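How Does a Robot Know What to Do Next?
Satti's Science Corner for Kids, posted 9/3/26

Last month I told you about robot motors, and a lot of you wrote in to ask about the part you can't see. Who tells the motors when to move? Good question! The answer is software, and I get to work on software all day long at a little workshop in Wurkville, so get comfy.

Our robot is called Handari. The program that runs it is called Mello, and I think of Mello as four helpers sitting in a row and passing notes to each other.

The first helper is the Looker. It gets a picture from the robot's camera, and to a computer a picture is just a giant grid of numbers. One number for how red a dot is, one for how green, one for how blue. The Looker has to turn all those numbers into words like "floor" and "basket" and "washing machine." Grown-ups call this perception. You do it without even trying (lucky you!), but a computer has to study thousands of pictures first.

The second helper is the Planner. Its job is to chop a big chore into tiny steps. If I say "bring the laundry to the washer," that sounds like one thing, right? Mello's list for it has 16 steps. Find the basket. Find the left handle. Find the right handle. Open both grippers. Reach down. Squeeze. And we haven't even lifted anything yet!
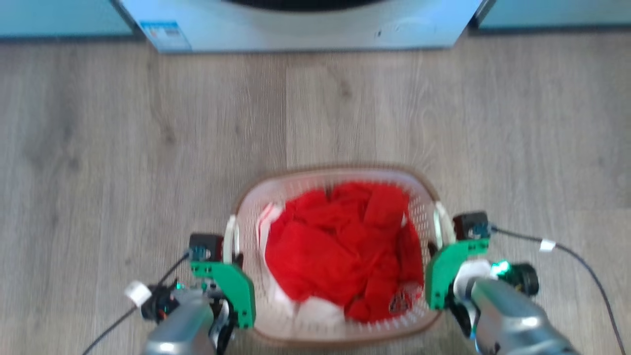 The third helper is the Mover, and grown-ups call its work control. The Planner might say "put the left gripper on the handle," but the Mover has to figure out how far every single joint should bend to get there. Then it checks. Am I too high? Go down a bit. Too far left? Scoot over. It does this 20 times every second, which is faster than you can blink.

Baskets are extra tricky for the Mover because there are 2 arms and only one basket. If one arm goes up sooner than the other, the whole thing tips and out come the socks. So the Mover keeps both arms on the same clock – a bit like you and a friend carrying a table and saying "one, two, three, lift!"

The fourth helper is the Checker, and it's my favorite. It asks "did that work?" after each step. If a gripper closes all the way, there's probably no handle in it, and the Checker sends a note back to the Planner that says "try again, please." Clothes give the Checker a hard time too. A shirt can be flat or bunched up or inside out, and it's still the same shirt!

Want to try being Mello? Put a basket with some clothes in it on the floor and ask a friend to be the robot. Your friend closes their eyes and does only what you say, in tiny steps. "Move your left hand forward. Stop. Close your fingers." My first try took eight minutes, and I forgot to say "let go" at the end.

In October I'll write about how robots make maps of a room, so keep your questions coming.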